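Readable books on the Great Migration for a library reading group?

Suryani Hartono
Our reading group just finished a stack on the years right after World War I and we are hooked! Next up is the Great Migration, and I get to pick the titles (lucky me). We meet at the library on Bullimen Street, and we start in November. Most of us are not historians, and a couple of people groan at anything over 400 pages. I'd love one big narrative book and something shorter to go with it. Memoirs and oral histories are welcome too -- we had our best evening ever with a book of letters. What would you choose?

Ernesix
Oh, you are in for a treat! Start with The Warmth of Other Suns by Isabel Wilkerson. It blows right past your page limit, but it follows three people who left Mississippi, Louisiana and Florida in different decades, and it reads like a novel. My group split it over 2 meetings and even the groaners finished. We stopped wherever the travelers had reached their new cities, so everybody came in wanting to argue about whether they should have stayed.

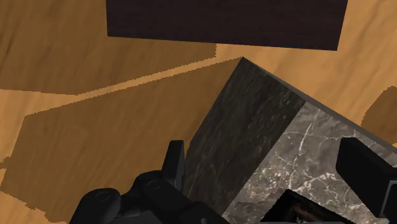

For the shorter one, try Richard Wright's 12 Million Black Voices. It pairs his text with photographs from the Farm Security Administration files, and you can get through it in an evening, though you'll want to go back over it slowly. Black Boy is wonderful too if people want a full memoir -- look for an edition that includes the Chicago part, which was left out when the book first came out in 1945.

Ava
Seconding Wilkerson. Check if your library has it on audio, it's long but great for commuters.

Hjaltadóttir
Not a history book, but Jacob Lawrence's Migration Series would be perfect to look at together! Sixty panels, each with its own caption. We passed a book of them around the table and talked until closing time.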